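4.2 Recording a demonstration by remote control

Use this procedure to teach a pushing task with the hand controller. The Radura arm must be homed and the cylindrical push tool fitted (see 4.1).

1. Bolt the board to the perforated table. Check that it does not shift when pressed at the corners.
2. Set the blocks on the board with gaps between them - the tool needs room to come down beside each one.
3. Set the speed limit to 25 percent.
4. Hold the enable switch and lower the tool next to the first block. Stop just short of the wood.

CAUTION: Do not let the tool press on the board. The arm will fault and the episode will be lost.

5. Press RECORD. Push the block to its target in one steady motion.
6. Raise the tool, then press STOP.
7. Repeat from step 2 with a new layout until you have 10 episodes per block.

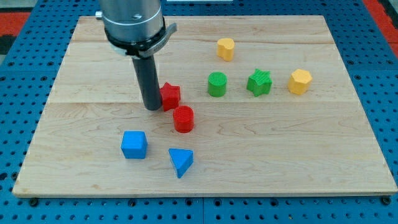

Sudheer Lobo adds that operators at the Imville site got cleaner recordings once they waited 3 seconds between pressing RECORD and moving the stick, and that short corrections in mid-push should be kept in the episode.

NOTE: Storage is full at 3750 episodes. Export before starting a new set.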